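Ekatach opens remote teaching trial for kitchen robots

27th July

Ekatach has opened a trial in which people teach a robot arm kitchen jobs from a distance, working in a simulated kitchen over an ordinary internet connection. The company said the first 50 operators began work this month from its Burnum office and from their own homes.

The trial is called Huredmont. An operator wears a headset and holds a controller in one hand. When the hand moves, the arm on the screen moves with it, and a trigger opens and closes the gripper. Each attempt is saved from start to finish, including the position of every joint, and the good ones are later used to train a program that tries the same job without a person.

By the close of the first round the operators had recorded 2,143 attempts. Those cover eight tasks, all of them done at a counter. They include picking up a utensil, moving a bowl, standing a bottle upright and clearing small items to one side. The objects are moved to new places before each attempt, and some that have no part in the task are left on the counter as well.

Flat utensils have been the hardest to teach, according to the project's notes. A spatula lies close to the surface, so the fingers have to come down low without pressing into the counter. New operators tended to stop too high and close on nothing. Others took hold near the tip of the handle, and the blade swung down when they lifted. The instructions now ask them to grip closer to the blade and to wait a moment before raising the arm.

Ekatach first tried teaching by hand, with a person standing next to a real arm and guiding it through each movement. That method is still used at Burnum for two of the eight tasks, where operators said they needed to feel the contact. It is slower, and the objects have to be put back by hand after every attempt. In the simulated kitchen the counter resets at the press of a key, and a dropped egg costs nothing.

The drawback is that a simulated object does not always slide or tip the way a real one does. Wallin, which supplies the simulation software, has changed the friction settings for the counter and the utensils twice since the trial began – both times after operators reported that handles were slipping out of the gripper too easily. Attempts recorded under the old settings have been kept but marked separately.

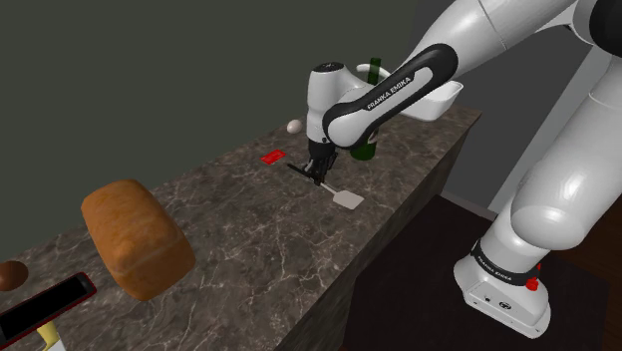
The spatula task in the Huredmont simulation, with the gripper closed on the handle. The arm is a Franka Emika model.

Operators are paid by the hour and not by the number of attempts. Ekatach said an early test with payment per attempt had produced rushed movements that were of little use for training. Sessions are limited to two hours, with a break halfway through, after several people complained of sore wrists.

A second round will add tasks that need more than one step, such as lifting a utensil and laying it in a bowl. Ekatach has not given a date for tests of the trained program on a real arm. People who want to take part can apply through the Burnum office, and no experience with robots is required.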